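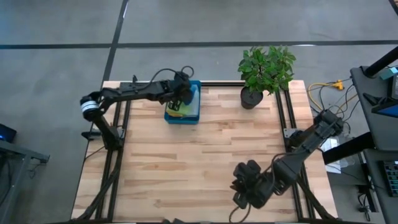
Saeed Mazandarani wants to know why wood has stripes, and whether the tree drew them on purpose. I love this question! I've been wondering about wood ever since I was small enough to hide under the kitchen table and trace the lines with my finger.

Why does wood have stripes?

Let's start with a living tree. A tree gets taller at the tips of its branches, but its trunk also gets fatter, and it does that by adding new wood just under the bark. Imagine putting on a new sweater every year and never taking the old ones off. The oldest sweater (the very first one) would be deep in the middle, and the newest would be on the outside.

In places with a cold winter, a tree doesn't grow at the same speed all year. When spring comes, around March or a bit later, it wakes up thirsty and grows fast. The wood it makes then is often lighter in color, with roomy little tubes for carrying water. Later in the summer it slows down and packs the wood in tighter, so you get a darker line. Then it rests. One light part and one dark part make one ring, and one ring is usually one year.

So how do circles turn into stripes?

Try it with an onion! Ask a grown-up to cut one across the middle and you'll see rings. Now have them cut another one from top to bottom. No more circles, just long curvy lines, and it's still the same kind of onion with the same layers inside.

Boards work like that. Most of them are sawed the long way, so the saw slices through the rings and leaves lines running down the board. We call those lines the grain. If the saw goes in at a different angle, you might get pointy arches or wavy shapes that look like a map of hills.

What about knots?

A knot is the place where a branch used to start. The trunk kept growing fatter and wrapped itself around the bottom of the branch. Cut through that spot and you find a round or oval mark, usually darker than the wood next to it. The grain has to bend to get past, like water going around a rock.

Why are some tabletops so stripy?

Those ones are often made from lots of strips glued side by side. The strips can come from different parts of a tree, or from different trees, so their colors don't quite match. I think that's the best part. 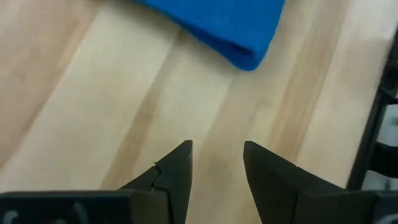 Pale strips of wood with a darker band of grain, and a folded blue cloth.

Your turn: be a grain detective

Find 3 wooden things at home. A spoon, a door and a chair would be great. Lay a piece of thin paper on each one and rub gently with the side of a crayon. Some will give you bumpy lines and some won't show much at all (shiny varnish fills in the tiny dips, so try the bottom of the chair).

Subira Kaijage, age 7, tried it on an old fence and sent me a rubbing with two knots in it. She says they look like owl eyes.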